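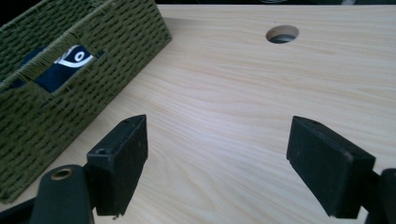
Doigts ouverts au-dessus du plateau, vue côté pince.

1/ Pince à main Flandik, deuxième version. Je note ici ce qui a changé depuis le fil de septembre, avec les cotes et les erreurs. Les fichiers partent sur le dépôt de l'atelier quand le support gauche sera redessiné.

2/ Rappel du principe : deux doigts parallèles, fermeture à la main par gâchette, une caméra solidaire du corps qui regarde entre les doigts. On enregistre l'image et l'ouverture. Aucun moteur. Le bras viendra plus tard, avec les mêmes doigts.

3/ La v1 avait des doigts de 16 mm de large. Correct sur des cubes, mauvais sur du tissu : le textile pivotait dans la prise et ressortait par le bas. La v2 passe à un bloc nettement plus large, face interne plane, vissé. Surpoids mesuré sur la balance de cuisine : 126 g pour la paire, visserie comprise.

4/ Ce surpoids se sent au poignet au bout d'une demi-heure. J'ai évidé la poignée, pas les doigts. Évider les doigts leur donnait assez de flexion pour fausser la mesure d'ouverture.

5/ Test sur textile. Le T-shirt à l'arête de poisson est l'objet de référence. Motif blanc épais sur bleu marine, facile à suivre dans l'image même quand le tissu se plisse. Plié en paquet, pris par les deux côtés.

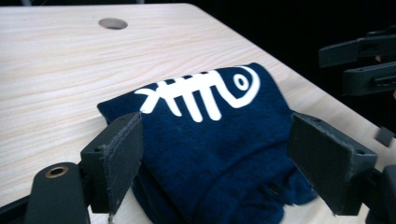
6/ Ce que je regarde dans cette configuration : le bombement au milieu du paquet. S'il monte trop, la gâchette est trop serrée et le pli du dessous s'échappe. La bonne ouverture dépend de l'épaisseur du pliage, donc pas de butée fixe. J'en avais imprimé une, elle est dans la boîte à chutes.

7/ Deuxième point : la poussière. Les faces la ramassent et elle se voit tout de suite sur du noir. Coup de rouleau adhésif entre deux séries. L'air comprimé faisait lever les fibres sur les bords.

8/ Carter Chan m'a demandé pourquoi ne pas coller une plaque de silicone. Essayé sur un prototype : bonne adhérence, mais le tissu ne se libère plus franchement à l'ouverture. Il reste accroché d'un côté et tombe de travers. Pour déposer un vêtement plié, c'est éliminatoire.

9/ Logiciel : Hellitz pour la capture, dernière version stable, sans modification. 2 152 séquences enregistrées à ce jour avec la v2, dont 1 163 sur textile. Le reste, ce sont des boîtes, des gobelets et un tournevis que je retirerai du lot, trop fin pour ces doigts.

10/ Synchronisation quand on travaille à deux pinces : un clap lumineux au début de chaque série, recalage à la main ensuite. Fastidieux. Tomomi Morikawa écrit un script qui recale sur la fermeture des doigts. Il marche sur les séries courtes et dérive sur les longues.

11/ Le poste : plateau bois clair, passe-câble au fond. Je garde le bois, son veinage aide le suivi de caméra. Sur plateau blanc uni, la trajectoire sautait dès que l'objet sortait du champ. 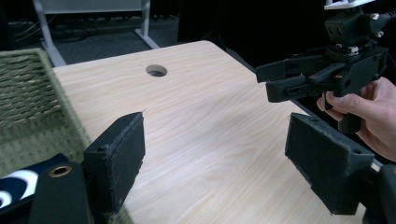

L'autre pince tenue en l'air, mâchoires vers la gauche. Au premier plan, l'usure des patins.

12/ Sur cette dernière vue, bord inférieur du patin droit : effiloché. La découpe est au cutter, sans finition. La prochaine paire aura un retour de matière sur l'arête, pincé sous la platine de fixation. Ça ajoute une étape de montage et deux vis.

13/ Visserie : j'ai arrêté de tarauder le plastique. Trois démontages et le filet était mort. Inserts à chaud sur toutes les pièces qu'on ouvre souvent, écrous traversants ailleurs. Référence Bratetti pour les inserts, n'importe quelle marque au même diamètre conviendra.

14/ Câble : sortie par le haut - la sortie arrière frottait sur l'avant-bras. Prévoir une boucle de mou avant le premier point d'attache, sinon le connecteur prend tout l'effort quand on tourne le poignet.

15/ Reste à faire : support gauche, patins à bord replié, script de recalage. Ensuite seulement, montage sur le bras de l'atelier Sutcliffe, qui est réservé jusqu'à la fin du mois.

16/ Questions sur les cotes : en réponse à ce post, pas en privé, que les autres puissent lire.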